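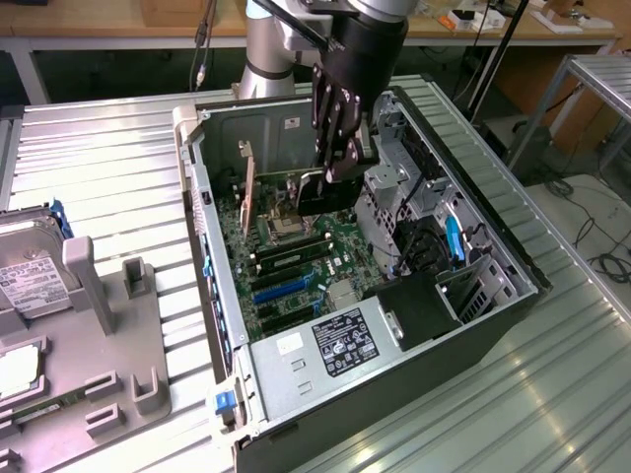 Kokosmont 工位：机箱侧放，夹爪停在绿色主板上方，左边灰色料盘里放着硬盘和CPU

Itstead 工作间 > 图集 > 设备采购 > 拆机工位

老读者知道，Kokosmont 是我们给"拆旧台式机"这摊活儿起的内部代号，名字是 Volker Bauerfeind 随口取的，后来报价单抬头都这么写，改不掉了。这一页图集我拖了很久才发，本来只想放图配两句话，结果一写到钱就刹不住（做采购的毛病！）。所以这回照片底下的字有点多，大家凑合看，赶时间的直接翻到最后的下一年清单。

先说夹爪。照片里手腕下面那个黑色的两指平行夹爪，是整个工位里我们开会开得最久的一件东西。当时桌上摆着两份报价，一份是 Cendier 的，3,189 欧元，含手指毛坯和法兰，另一份是 Schmieder 的，标价低一截，可是线缆、控制盒、软件授权都分行另列。我把两份抄进同一张表里，一行一行对齐，加完以后 Schmieder 反而贵了！从那以后我有个死规矩：供应商发来的总价一律不看，只看我自己重新加出来的那个数。Gisela Rathjen 说我这是强迫症，可她后来买相机也用了我的表。

手指我们自己画。拆机这活儿，机箱里头窄，内存条挨着插槽，散热片旁边又是一堆小元件，标准手指伸进去前后左右都别扭。一开始我在预算里只给手指写了一行，金额填了个很乐观的数，Volker 看完在旁边画了个问号。他的意思是手指应当算消耗品，跟砂轮片、手套一个科目，每个季度都留钱。我当时不服，现在服了。预算表里凡是"会碰到工件的东西"都单独拉了一栏，手指在里头，螺丝也在里头。

再说料盘。左边那个灰色塑料的，带立柱和方格，硬盘立着放，CPU 躺着放，内存条插在槽里。一套算下来 543 欧元，包括设计工时。我知道有人会说，一块塑料凭什么？我第一次看到这个数也嘀咕过。可要是没有固定位置，机械臂每放一个件都得靠视觉去找，那笔相机和调试的钱摆到旁边一比，料盘就显得挺可爱了。我给同行的建议就一句：做预算时把夹具和料盘写在机械臂的下一行，字号一样大。太多人把它们塞进"其他"，然后"其他"那一行就爆了。

工作台台面是带棱的铝面，我个人特别喜欢！东西怎么固定、往哪儿挪都好商量。缺点是螺丝掉进槽里很烦，而且头顶的灯一照就反光，Gisela 调视觉的时候为这个念叨了好几回。她想要的是一盏能调角度的漫射灯，我本来打算给她买块黑色橡胶垫打发掉，现在两样都在下面的清单里，谁先批下来算谁的。

旧机箱这边倒是花钱最少的。回收商按批给，平均下来每台很便宜，我们练手的第一批总共才花了将近 80 欧元，连运费都在里面。便宜归便宜，麻烦在于型号杂。有的侧板一拨就开，有的要拧螺丝，硬盘架的方向也各有各的想法。采购的时候我傻乎乎地在询价单上写"台式机机箱，规格不限"，对方当然高兴坏了。现在的写法是：同一批里型号不超过两种，内部要完整，硬盘、内存、电源都得在。多付一点也认，省下来的换型时间比差价值钱得多。

有读者来信问，为什么不干脆上一台大的、负载高的机械臂，一步到位。这个我们算过。拆内存、取硬盘这种活，件本身都不重，真正贵的是地方和安全围栏。大一号的臂，底座要换，围栏要加，整个房间的布局也得跟着动，Volker 拿卷尺量了一上午，回来只说了一个字：不。所以我们的办法是臂先够用就行，把余下的钱放在末端和夹具上。你们那边如果主要是搬整机箱，那就另说了，电源那一坨加上铁壳子，分量可不小，负载一定要连夹爪自重一起算进去。夹爪自重这一条，我见过不止一家单位忘了写。

线缆我也想唠叨两句。报价单里线缆永远排在最后，字最小，交期最长。上一轮采购，臂到了，夹爪到了，台面装好了，大家围着看，就差一根延长线，等了七周！整整七周，我每天早上九点给供应商写邮件，写到最后我们都互相问候起家里人了。今年我把所有带接头的东西单独下了一张订单，提前发出去，还多要了一份备件。多出来的那份眼下挂在墙上，谁路过我都忍不住指给人看。

还有培训。这一项最容易被砍，砍的时候谁都不心疼，等设备来了才心疼。我的做法是把培训写进设备那一行，跟主机捆在一起报，要批一起批。Gisela 去参加了供应商的课，回来讲给我们其余的人听，效果很好，只是她讲到坐标系的时候我走神了，后来又单独请教了一遍，请了两杯咖啡，咖啡钱没进预算。

好，下一年的清单。十月要交上去，所以趁现在贴出来让大家挑毛病：

- 备用夹爪手指两套，材料换一种试试，Volker 在选
- 第二块料盘，槽位重新排，给内存条多留几格
- 漫射灯或者橡胶垫（见上文，吵着呢）
- 换手指用的快换件，先借一套来试，再决定买不买
- 线缆备件，继续买，别问
- 一批型号统一的旧机箱
- 维护合同，只谈机械臂本体，夹爪我们自己养

维护合同这条我还没拿定主意。Schmieder 愿意一起包，条款里写的响应时间看着挺漂亮，可是"响应"指的是接电话还是派人上门，我问了两遍都没得到准话。要是哪位跟他们签过，麻烦留言说一声，合同第几条写得清楚、第几条要小心，我都想听。

另外要我那张对比表的朋友，发邮件给我就行，里面的供应商名字我会抹掉，公式都留着。打开以后先改汇率那一格，第二页的运费也记得换成你们自己的。

相关内容
- 夹爪报价怎么读：把附件一行行加回去
- 料盘改版记录，附尺寸草图
- Gisela 的视觉调试笔记：反光台面篇
- 旧机箱询价单模板
- Volker 的工作间布局草图（卷尺版）
- 订线缆之前先看这一页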